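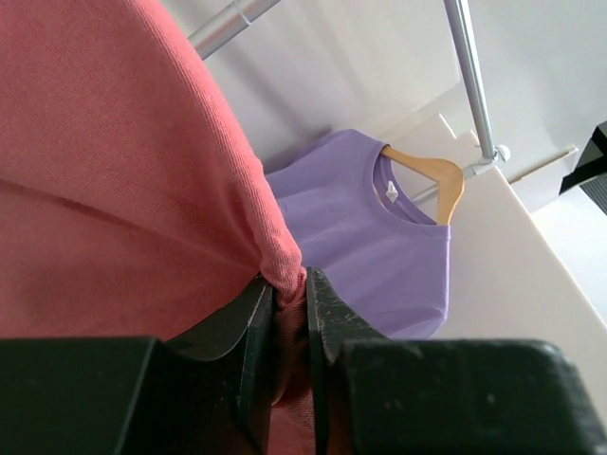 Robotics / Safety / Shop Talk
14 shares · 3 comments

The stop button worked. The gripper didn't care.

That's more or less how the lead technician on the Wokono clothes-hanging project puts it, and she has had since February to find a nicer way. I caught her between test runs at the Trirkeo lab. She asked not to be named, she'd rather talk about the fault than herself.

So, the fault. On run 611 the operator pressed stop. Both arms froze, as they should. The left gripper kept squeezing. "It held on for 27 seconds with nobody asking it to," she says. "Motor getting hotter the whole time. You could smell it before you saw anything in the log."

Nobody hurt. One ruined shirt, one cooked finger motor. But a colleague had already started to reach in. "He saw the arms stop and figured it was safe. I would have too."

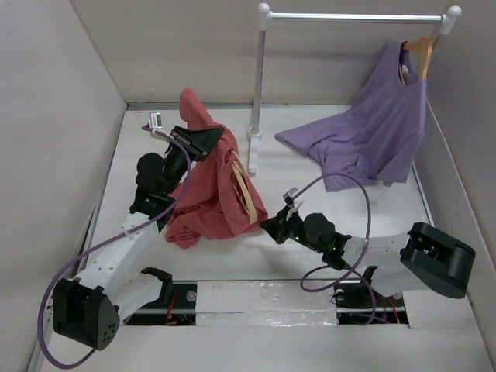 Stopping the arms and stopping the grippers were two seperate things, and that was the whole problem. The arms took their stop straight from the button. The grippers took theirs through Arain, the control software, and Arain was busy. "It had a queue of close commands and it went through every one of them before it got to the stop," she says. Cloth makes this worse. With the shirt pulled up into a peak by one gripper and the hanger still in its folds, the fabric slips, so the software asks for more grip, then more again. The other gripper can be hanging open just over the floor, doing nothing, and look perfectly calm. She doesn't trust the little green light on the wrist either. "Green is power. People read it as OK. I want that changed."

Why did it take 611 runs to show up? She laughs at that one. Thin shirts. They'd been using thin shirts, which never filled the queue. Then somebody brought in a heavier knit.
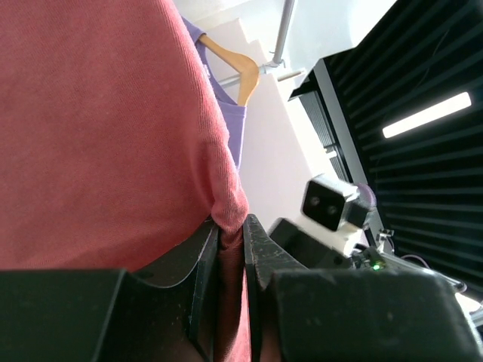
Wokono Project — Garment Handling Team

The first repair was a bad one, she admits. They put in a timer that let go of the cloth after a few seconds with no new command. It dropped shirts in the middle of good runs. Operators hated it and one of them turned it off, which she only found out later. "So for a week we had no protection and thought we did. That bothers me more then the motor."

Now the grippers are on the same stop circuit as the arms, through a relay board from Urkex. Press the button, the finger motors lose power. The knit stays wherever it is, pinched or not, until a person works it out by hand. There's a wait too — 30 seconds, hands out, before anyone goes near the cloth.

Is that long enough? "For the heat, yes. For people being in a hurry, no idea."
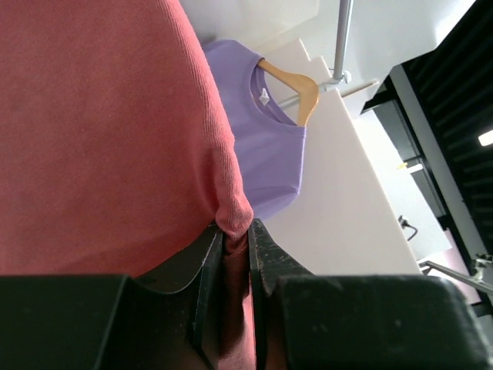
What she'd tell other labs

Test the stop while it's gripping. They had always tested it with the fingers empty. Use your thickest fabric, closed all the way, and press the button then.

Check the motor temperature too, not just whether the arm moved. And write down every time someone switches off a safety feature, even for five minutes. Theirs is a paper sheet taped next to the button. It had some 7 entries on it when I visited, most in the same handwriting.

She had to go at that point, the next run was up. Heavy knit again.

We use cookies to remember your settings and count visits. Accept all | Manage choices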